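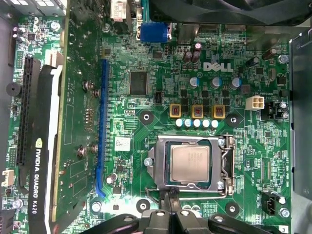
Frimpong Clamp Lamp Review

I replaced my old desk lamp in March and bought the Frimpong, a clamp-on LED lamp with two long arms and a wide, flat head. It cost $72 at a local hardware store. I use it for a bit of everything at one bench: old desktop computers, sewing machine repairs, and the paperwork I put off until evening.

The clamp

The clamp opens wide enough for my benchtop, a thick old door on trestles. The screw has a large plastic knob that is easy to turn with one hand. There is a rubber pad on the top jaw and none on the bottom one. I glued a scrap of bicycle tube to the lower jaw and have had no marks since.

The post drops into a hole in the clamp and turns freely. It turns a little too freely. If you swing the head to the far left and let go, it drifts back a few inches. A wrap of plumber's tape around the post fixed most of that.

Arms and joints

There are no springs. Each joint has a friction knob, and you set the tension yourself. The middle joint came loose from the factory and the head sank slowly over the first evening. Two turns of the knob cured it. The joint at the head is the best of them – it goes where you put it and stays there.

With both arms stretched out, the head reaches past the far edge of my bench. I rarely need that much. Folded up, the lamp takes more space behind the bench than I expected, and you will want a hand's width between the bench and the wall.

Light

The box says 692 lumens at full power and a color rating of 90. I have no way of testing either number. What I can say is that full power is more than I want for reading and about right for small screws and printed part numbers. The wide head means softer shadows than my old single bulb gave, and I can tell navy thread from black thread at night, which I couldn't before.

There are five brightness steps and three color settings, from warm to cool. The lamp remembers the last setting when you switch it off at the head. It forgets it if you cut the power at the wall, and then it comes back on at full cool white. Anyone who runs a bench from a power strip will run into this every day.

Glare is the weak point. The diffuser is glossy and the light bounces straight back off bare metal if the head is directly above the work. Lower the head and bring it in from the side. 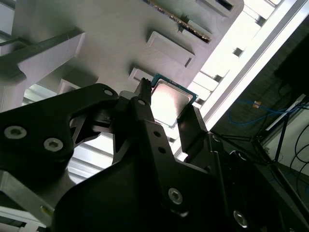 Mieke Van der Linden has used the same lamp for longer than I have, and told me she tapes a sheet of tracing paper over the head for anything shiny. She said it costs her one brightness step and that she would not go back. She also thinks the cool setting is too blue to be useful. I tried the paper and agree with her on the first point. I like the cool setting for morning work.

Compared with the Mistier

I borrowed a Mistier from Ravinder Chisholm for a week. It has a round head with a magnifier in the middle and sprung arms. The springs creak, but the arm moves with one finger and needs no adjusting. The magnifier is good for splinters and solder. For general use it gets in the way, and the ring of light is narrow. It also costs more. I would take the Mistier for fine work only and the Frimpong for everything else. 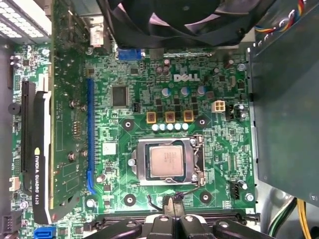 Good and bad points

Good: wide, even light. Solid head joint. Long reach. Standard barrel plug, so the power supply can be replaced.

Bad: loose post. No pad on the lower jaw. Glare on metal. Loses its setting when the power is cut. The cord is short, and I had to add an extension to reach the outlet.

Would I buy it again? Yes, at this price. I'd wrap the post in tape before fitting it the first time.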